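Plüschtiere und Spielfiguren richtig sauber bekommen

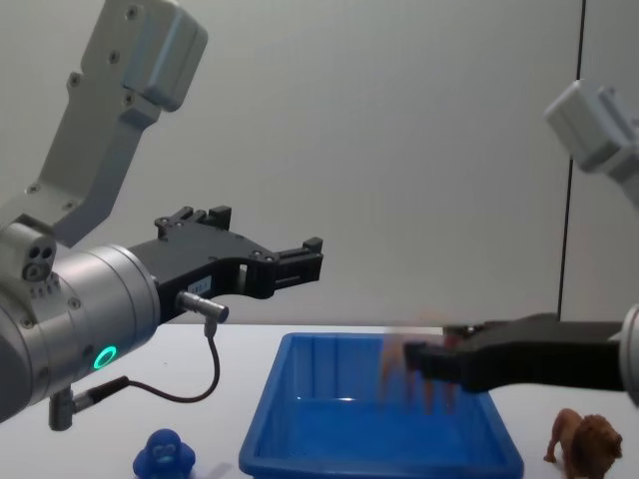 Elterninitiative Pitano, AG Spielzeug

Frühjahrsputz im Spielregal macht richtig Laune, versprochen! Kunststofffiguren kommen in lauwarmes Wasser mit einem Spritzer Spülmittel. Rillen und Mähnen mit einer alten Zahnbürste ausbürsten, dann klar abspülen und auf einem Handtuch trocknen lassen.

Plüschtiere vertragen meist 30 Grad im Wäschenetz (bitte vorher aufs Etikett schauen). Schleudern nur sanft, danach 24 Stunden an die Luft. Das Fell wird mit einer weichen Bürste wieder herrlich flauschig!

Fragen zu Flecken beantwortet Neema Athumani.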